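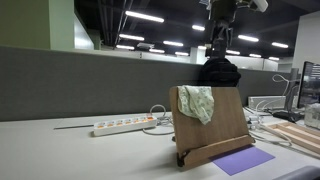

Kapitel 5: Kann die Maschine schon aufräumen?

Ein Tuch, achtlos über einen hölzernen Buchständer geworfen, daneben ein Bogen violettes Papier und weiße Kabel in Schlaufen: Für die meisten Menschen ist so ein Schreibtisch eine Sache von Minuten, für die Robotik ist er ein Forschungsprogramm. Der Ständer ist starr und lässt sich halbwegs vorausberechnen. Das Tuch hat nach jedem Griff eine neue Form, und ein Kabel hängt gern an etwas, das man gar nicht mitnehmen wollte.

Lachlan Dunbar, der in Nadevton das System Cuner betreute, ließ es 400-mal ein Tuch aufnehmen und zusammenlegen. In fast 70 Fällen lag am Ende etwas da, das er »gefaltet« nannte - seine Frau nannte es anders. Die Pressemitteilung sprach vom Haushalt der Zukunft. Eine Uhrzeit für den Feierabend enthielt sie nicht.

Wir behandeln zunächst das Greifen starrer Körper (5.1), dann verformbare Objekte (5.2) und schließlich die Frage, woran eine Maschine erkennt, dass sie fertig ist (5.3). Für Abschnitt 5.2 sollten Sie die Kontaktmodelle aus Kapitel 4 parat haben. Wer sie übersprungen hat, blättert jetzt zurück.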